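We use cookies to remember your settings. Accept | Decline

Moving the basket between demonstrations

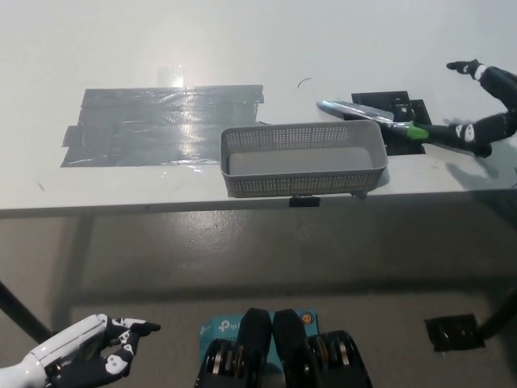
Does it matter if the basket sits in a different place every time you record a demonstration? It matters more than the number of demonstrations does, at least for the placing task I have been working on since May.

The task is simple to say. The robot picks up an object by its grip, carries it to the basket and lets go. A policy learns this from people driving the arms by remote control. My first set of demonstrations all had the basket in the same spot, near the front edge of the table. The policy trained on them did well there and badly everywhere else. When I shifted the basket 12 centimetres, it mostly let go over bare table.

So I recorded a second set of the same size, with the basket moved before each run. I used a list of 14 positions drawn up beforehand. If you leave it to the person doing the recording, they pick the spots that are easy to reach, and I include myself in that.

Both policies had the same network, the same training time and the same camera view from the head. I then ran each one 43 times with the basket in places neither had met. The fixed-position policy got it in twice. The other managed around two thirds, which I was happy with.

The failures are the useful part. Most of them came at the moment of letting go. Long objects with a handle at one end tip as the fingers open, and the far end catches the rim. Khurram Talpur thinks the demonstrations are too tidy — everyone lowers the object slowly and nobody ever has to correct a bad approach. He wants some runs that start from a poor angle and recover. We tried a few of those on the Roditz task last year and they helped, though I never separated out how much.

One thing I would change is the order. I worked through the list from left to right, so by the time I reached the far positions I was quicker and my paths were shorter. Next time I'll shuffle it.

The shuffled set is next, then the recovery runs. The training code is the Jatoi branch with no changes apart from the data loader.

Contact | © Tirolell notes | Back to top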